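From: Vibeke Vídalín
To: Hasine Rainwater list
Subject: Re: Measuring what the garden beds use

Hjalti wrote:

> Has anyone worked out how much water a raised bed goes through
> in a week? I've got a 444 litre tank off the shed roof and I'd
> like to know before April whether it's worth adding a second one.
> The packet advice is all "water deeply", which doesn't help me.
> I can't fit a meter because the tap end is an odd thread and the
> hardware store in Florkow had nothing that matched. Also, my
> neighbour says mulch is a waste of money. Any views?
>
> Hjalti Juhl

Hi Hjalti,

I kept a record for my beds over one summer and I can tell you what I did. You don't need a meter. A light blue plastic cup is plenty for the small jobs, and a bucket does the rest.
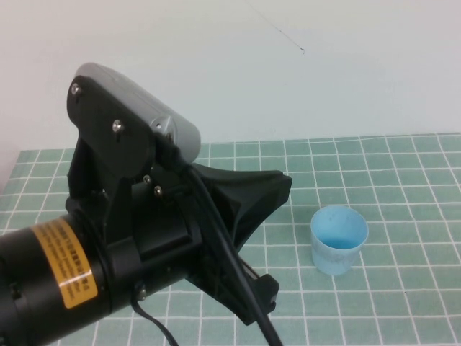
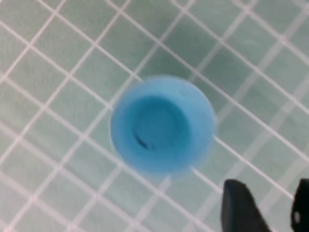 1. Find out what your cup holds

Don't go by what it says on the bottom, if it says anything. Put it on the kitchen scales, zero them, and fill it to the level you'll be able to repeat when you're half asleep. One gram of water is one millilitre. Mine came to 227 grams, filled to just short of the rim. Write that on a bit of masking tape and stick it on the shed door. I lost mine twice before I did that.

2. Catch what the can and the hose give you

For the watering can, fill it the way you normally do and weigh it full and empty on the bathroom scales. For the hose, time how long it takes to fill a bucket you know the size of, with the tank close to full, then again with the tank low. A gravity-fed hose slows down a lot as the level drops. I hadn't allowed for that and my first fortnight of numbers was no use.

3. Keep the tally simple

I had a school exercise book with a column for each bed and wrote down cans, not litres. Convert at the end of the week. Pots and seedlings I did by the cup. If it rained I wrote R and left it at that, although Omska Road gets so little in February that I only used it a handful of times.

4. Work out the week

My two beds are each a bit bigger than a door. In a hot week, with tomatoes and zucchini in full growth, they took 13 cans a week between them. The can holds nine litres, so that's 117 litres. The pots added a few litres on top and weren't worth arguing over. In a mild week it was closer to half.

On those figures your tank would carry beds like mine for nearly four hot weeks if it started full and got no rain. Whether you want a second tank depends on how long your dry spells run. Ours can go past five weeks, so I put in another one. If you have more beds than I do, or sandy soil, you'll get through it faster.

5. Mulch

I don't agree with your neighbour. I left one bed bare and put pea straw on the other, about as deep as my hand is wide, and the mulched one needed a can less most weeks. It's one garden and one summer, so take it for what it is. The straw does need to go on after a good soak, and keep it back from the stems or you'll get collar rot. I lost a capsicum that way.

On the odd thread — I had the same trouble with an old brass tap. The irrigation place behind the Vídalín yard (my uncle's, no discount, I've asked) sells adaptors loose out of a tray at the counter. Take the tap end in with you if you can get it off. They close at noon on Friday, so go in the morning.

One more thing. Check the mesh on your tank inlet before you do any of this. Mine had a tear behind the downpipe and I had wrigglers by the second warm week.

I can scan the exercise book pages if you want them, but my handwriting is poor and there's a shopping list through the middle of January.

Vibeke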